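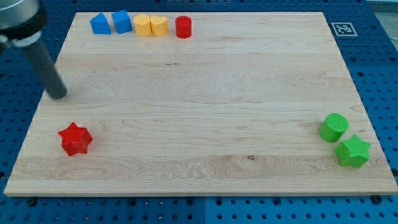

Maple-colored board on the blue table

Thread: Tritero rower vs. a used bike

pylypenko_fan
July 30, 2019
Had my Tritero rower since February and I'm up to 17 minutes before my legs quit. Love it, but wow the seat is hard! Anyone tried a gel cover?

brulo518
Gel slid all over on mine. Folded towel, done. I still say a used bike gives you more for the money.

KneesOfCleltgate
Disagree, bikes wreck my lower back. The rower fixed it in 3 weeks (well, mostly).

brulo518
Then your saddle was too low. I rode one for years with no trouble.

Lukian Kuzmenko
Drop the resistance a notch before you buy anything. I was cranking mine way up and bouncing on the seat every stroke.

pylypenko_fan
Oh, mine's on 13, maybe that's it. Will try 10 tonight with the towel.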